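Rear Axle Seal and Bearing Kit, Iltow Single Axle Trailers. Both Sides.

Rear axle seal and bearing kit for Iltow single axle utility trailers with the straight round spindle. One kit does both sides of one axle. If your trailer has two axles, please order two kits.

Stock number 569-B. In stock, ships from our shop.

The kit replaces the older 569-A, which we do not sell anymore. The difference is only in the grease seals. In the 569-A the seal had one lip, and after some years on a boat ramp or a muddy farm road this lip became hard and let the water go in. The seal in the 569-B has two lips with a small spring behind the inner one. The bearings, the races and the dust caps are the same as before, so if you bought a 569-A from us and it is still on your shelf, you can use it with no worry, and you can order the new seals alone (stock number 569-S, sold as a pair).

What is in the kit

Inner bearings, two pieces
Inner races, two pieces
Outer bearings, two pieces
Outer races, two pieces
Double lip grease seals, two pieces
Dust caps, two pieces
Spindle washers, two pieces
Cotter pins, four pieces (two are spare)
Instruction sheet, one page, printed on both sides

Grease is not included. We stopped putting a grease packet in the box because it was too small for two hubs and many customers mixed it with another grease which they had at home. Please buy one full tube of wheel bearing grease and use the same one for both sides.

Will it fit my trailer?

Iltow made the hub in two forms and they look almost the same from outside. The early hub has a flat face behind the dust cap. The late hub has a small step there, which you can feel with a fingernail. This kit is for the late hub. For the early hub you need the kit 569-E, where the outer race is a little smaller.

Do not order by the year of the trailer only. The factory used the early hubs until they were finished, and we have seen trailers from the same month with different hubs. We have even seen one trailer with an early hub on the left and a late hub on the right, but that trailer had four owners before it came to us, so perhaps this was not the work of the factory.

The safest way is to take out the old inner bearing and read the number which is stamped on the edge. Clean it with a rag and some solvent first, and turn it slowly under a good light. Send us this number by e-mail or by phone and Salamatu Briggs at the parts counter will compare it with our list. If the number cannot be read, measure the spindle in two places, where the inner bearing sits and where the outer bearing sits. A caliper is needed. A tape measure is not exact enough for this work, and most of the returned kits we receive were ordered with a tape measure.

The kit also fits the Kostden light boat trailer with the Iltow axle. It does not fit the Kostden with the square tube axle, which takes a bigger seal. The square tube axle has a grease fitting at the end of the spindle, so you can see which one you have when you remove the cap.

It does not fit any trailer with brakes on the axle. The brake hub is deeper and needs other bearings.

About the bearings

The bearings are made by Furkance. We changed to Furkance when our former supplier closed, and before the change Aminu Ogbonna put one set on our own shop trailer and drove with it for a full season. This trailer carries engine blocks, gravel, sometimes a small tractor, and it is never washed. When he opened the hubs in August the rollers were bright and the races had no marks. Since that time we use them in all our kits.

There are cheaper bearings on the market. We do not want to say that all of them are bad. We tried two kinds and in both of them the cage was thin, and in one the rollers could be pushed out by hand. For a garden trailer which goes to the dump two times in a year it is maybe enough. For a trailer on the highway we prefer to sell only one quality.

Always change the race together with the bearing. The two parts wear together, and a new bearing in an old race becomes noisy quickly. For this reason we do not sell the 569-B bearings without races.

Short fitting notes

The full instructions are on the sheet in the box. The notes here are the points about which customers call us most often.

Put the trailer on stands, on flat ground, and block the other wheel. The jack alone is not safe.

When you knock out the old race, use a soft punch made of brass and hit it a little on one side, then a little on the opposite side. If the race goes crooked, stop and make it straight again. A hub which is scratched deep inside will not hold the new race.

The new race goes in with the thick side first. Put it for one night in the freezer if you have the possibility, it goes in much easier. The sound of the hammer changes when the race touches the bottom. After this sound do not hit it more.

Fill each bearing with grease by hand or with a packing tool, until new grease comes out at the other side between the rollers. It is not sufficient to put grease only on the outside.

The seal must be level with the back of the hub. Use a flat piece of wood over the whole seal and hit the wood, never the seal directly. Put a thin film of grease on both lips before the hub goes on the spindle.

Tighten the spindle nut while you turn the hub, until it becomes heavy to turn. Then loosen it completely and tighten again with fingers only. Go back to the nearest hole for the cotter pin. There should be a very small movement, almost nothing, when you pull the wheel at the top and the bottom.

After the first 32 miles, stop and touch the hub carefully with the back of the hand. Warm is normal. If it is too hot to keep the hand there, the nut is too tight or there is not enough grease. Check the adjustment again after 200 miles.

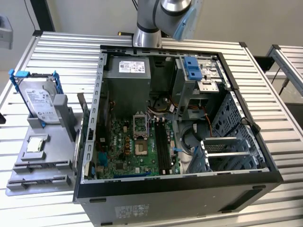
For boat trailers, let the hubs cool before you back into the water. A hot hub cools very fast in the water and pulls the water in past the seal, also past a good one. We advise boat owners to open the hubs one time every year, and other owners every second year.

Questions we receive

Can I use the kit with the spring type caps that keep pressure on the grease? Yes. The diameter is the same as the dust cap in the kit. You must then check the level of grease in the cap more often, and do not fill it so much that the spring plate touches the end, or the rear seal can be pushed out.

My spindle has a groove where the old seal was running. Can I still use it? If you can feel the groove but the fingernail does not catch, polish it with fine cloth and it will normally seal. If the nail catches, you need the thin repair sleeve, stock number 569-R. It is pushed over the spindle and the same seal runs on it. Chinyere Okoro wrote a page on how to fit the sleeve and she will send it to you if you ask.

Do you sell the complete hub with the races already pressed in? Yes, with the Eze hub, five studs, painted black. It costs more but you save the work with the punch. The races are pressed in our shop. Please tell us if you need the left and the right side, or only one.

Are the left and the right bearings different? No. All parts in this kit are the same for both sides.

Why is my new cap loose? The late hub must have the cap tapped in with a hammer and a piece of pipe or a big socket around the edge. If it goes in by hand it is the wrong cap or the hub is damaged. Call us before you drive, a lost cap means sand in the bearing in one afternoon.

Shipping and returns

Orders which arrive before 2 p.m. leave the same day. The box is heavy for its size, so for one kit we use normal ground shipping. If you order 6 kits or more, please write to Ekaette Ogunleye for the workshop price.

A kit can be returned when the bearings are still in the sealed paper. When the paper is open we cannot take the bearings back, because we have no means to know if dirt went inside. The seals and caps can be returned if they were not fitted. Put your order number in the box, and a small note saying which trailer you have, so we can send the right kit in exchange.

If one part is missing from the box, there is no need to return anything. Send a message to Chiamaka Onuoha with the number on the label and she will mail the part.

Related parts

569-E, kit for early hub
569-S, double lip seals, pair
569-R, spindle repair sleeve, each
Eze hub, five stud, with races
Spindle nut and washer, Iltow late type
Brass punch, short
Hand packing tool for bearings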